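**Einbauküche nach Umzug anpassen lassen oder neu kaufen?**

**birnenkompott** schrieb:

Hallo ihr Lieben,

ich lese hier seit Monaten still mit und habe mich jetzt endlich angemeldet, weil ich allein nicht mehr weiterkomme. Wir ziehen im Oktober um (endlich ein Balkon!), und in der neuen Wohnung ist keine Küche drin, nur die Anschlüsse und ein sehr gelber Fliesenspiegel. Unsere jetzige Küche ist eine Prestora, gute sieben Jahre alt, und eigentlich mag ich sie immer noch gern. Die Fronten sind tadellos, nur die Arbeitsplatte hat neben der Spüle eine aufgequollene Stelle, über die ich mich jeden Morgen beim Kaffeekochen ärgere.

Jetzt das Problem: Die alte Küche ist eine Zeile an einer langen Wand, die neue Küche ist übereck, und der längere Schenkel hat nur 322 cm. Der Hochschrank würde noch passen, dann wird es aber mit dem Geschirrspüler eng. Das Küchenstudio will für Abbau, Aufbau, neue Platte und einen Eckschrank so viel haben, dass ich erst einmal schlucken musste. Eine neue von Ingvarsson in ganz schlicht wäre gar nicht so viel teurer.

Was würdet ihr tun? Hat jemand so etwas schon einmal hinter sich gebracht, ohne dass die Familie auseinandergefallen ist?

Liebe Grüße und danke schon mal fürs Lesen!

---

**Schrankwandler** schrieb:

Herzlich willkommen, birnenkompott!

Mitnehmen, ganz klar. Wir haben unsere Küche inzwischen zweimal umgezogen, und sie steht immer noch gerade da. Wichtig ist, dass ihr vor dem Abbau alles beschriftet, wirklich alles, auch die Einlegeböden und die kleinen Tütchen mit den Schrauben. Ich habe damals Malerkrepp genommen und jeden Korpus durchnummeriert, und beim Aufbau war ich meinem früheren Ich sehr dankbar.

Zur Ecke: Muss es denn ein Eckschrank sein? Wir haben die Ecke einfach tot gelassen, nur die Platte läuft drüber. Das spart richtig Geld, und was steht am Ende schon in so einem Eckschrank? Bei meiner Mutter war es der Fonduetopf, und zwar dreißig Jahre lang.

---

**muskatbluete** schrieb:

Da muss ich leider ein bisschen Wasser in den Wein gießen. Sieben Jahre alte Korpusse aus Spanplatte nehmen einem das Auseinanderschrauben durchaus übel, vor allem an den Scharnieren. Bei uns haben nach dem Umzug zwei Türen nie wieder richtig geschlossen, und ich habe wirklich Abende mit dem Schraubendreher davor gesessen. Dazu kommt, dass ihr eine neue Platte ja sowieso braucht.

Ich würde die alte Küche den Nachmietern anbieten. Wir haben für unsere noch 700 Euro bekommen, und die Leute waren heilfroh, dass sie nicht selbst planen mussten. Das Geld ging dann in die neue.

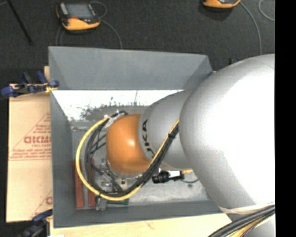 Und noch etwas, das man gern vergisst: Bei einer neuen Küche könnt ihr die Höhe selbst aussuchen. Mein Mann ist ziemlich lang geraten und hat sich über der alten Arbeitsfläche jahrelang den Rücken krumm geschnippelt. Seit wir die höheren Sockel haben, kocht er freiwillig, und das auch noch gut! Messt das mal nach, Ellenbogen anwinkeln und dann eine gute Handbreit darunter, da sollte die Platte ungefähr liegen.

---

**Schrankwandler** schrieb:

@muskatbluete: Höhere Sockelfüße kann man aber auch unter eine alte Küche schrauben, die kosten fast nichts. Man braucht dann halt eine neue Blende. Und ausgeleierte Scharnierlöcher füllt man mit einem Holzdübel und etwas Leim, lässt das über Nacht trocknen und bohrt neu vor. Ich finde es einfach schade, wenn immer gleich alles raus muss.

---

**muskatbluete** schrieb:

Raus muss es ja gar nicht, die Nachmieter kochen doch darauf weiter. :-) Aber gut, das mit dem Dübel wusste ich nicht, das hätte mir damals einige Flüche erspart.

---

**Tante_Emaille** schrieb:

Guten Abend in die Runde,

darf ich einen Mittelweg vorschlagen? Wir haben aus der alten Küche nur die Unterschränke mitgenommen und oben statt der Hängeschränke zwei offene Borde von Stiltden angebracht. Ich hatte furchtbare Angst vor dem Staub, aber was man täglich benutzt, verstaubt nicht, und der Rest durfte ausziehen. Die Küche wirkt dadurch viel luftiger, und ich sehe endlich, dass ich elf Müslischalen besitze.

Die Platte haben wir im Holzhandel zuschneiden lassen, Eiche, geölt. 589 Euro hat sie gekostet, samt Ausschnitt für die Spüle. Billig ist das nicht, aber wenn mal ein Fleck drin ist, wird er abgeschliffen und neu geölt, und dann ist wieder Ruhe. Nur rund um die Spüle muss man dranbleiben, da öle ich im ersten Jahr lieber einmal zu oft.

---

**kantenumleimer** schrieb:

Massivholz an der Spüle würde ich niemandem empfehlen, tut mir leid, Tante_Emaille. Ich habe beruflich viele Platten gesehen, und die meisten waren am Becken nach ein paar Jahren schwarz. Schichtstoff mit sauber versiegeltem Ausschnitt hält bei normaler Pflege sehr lange. Die aufgequollene Stelle bei birnenkompott kommt ziemlich sicher von einer Schnittkante, die nie richtig abgedichtet wurde. Silikon in die rohe Kante, gut verstreichen, fertig.

Und bitte vor jeder Planung die Wände an mehreren Stellen messen, unten, in der Mitte und oben. In Altbauten sind 322 cm selten überall 322 cm. Den Winkel in der Ecke ebenfalls prüfen, sonst klafft hinter der Platte ein Spalt, in dem die Erbsen verschwinden.

---

**Tante_Emaille** schrieb:

Meine ist im vierten Jahr und noch schön honigfarben, aber ich gebe zu, dass ich sie verhätschele. Wer nach dem Abwasch nicht gern wischt, ist mit Schichtstoff sicher besser bedient.

---

**birnenkompott** schrieb:

Ihr seid ja großartig, so viele Antworten an einem Abend! Ich habe alles dem Familienrat vorgelesen.

Nachgemessen haben wir auch gleich, und kantenumleimer hatte leider recht: oben fehlt fast ein Zentimeter. Wir nehmen jetzt wohl die Unterschränke mit, lassen die Ecke tot und verzichten auf den Hochschrank. Den würde die Nachbarin für 100 Euro nehmen, sie möchte ihn in den Keller stellen, für ihr Eingemachtes. Bei der Platte wird es Schichtstoff, ich kenne mich und meinen Wischlappen.

Eine Frage hätte ich noch: Der Wasserhahn ist von Dellelura und tropft ganz leicht am Auslauf. Lohnt sich da eine neue Kartusche, oder gleich tauschen, wenn ohnehin alles offen ist?

---

**kantenumleimer** schrieb:

Erst den Strahlregler abschrauben und entkalken, über Nacht in Essigwasser. Tropft er danach noch, Kartusche wechseln. Die alte zum Vergleichen mit in den Laden nehmen, die Durchmesser sind verschieden. Und vorher die Eckventile zudrehen, auch wenn es nur fünf Minuten dauert.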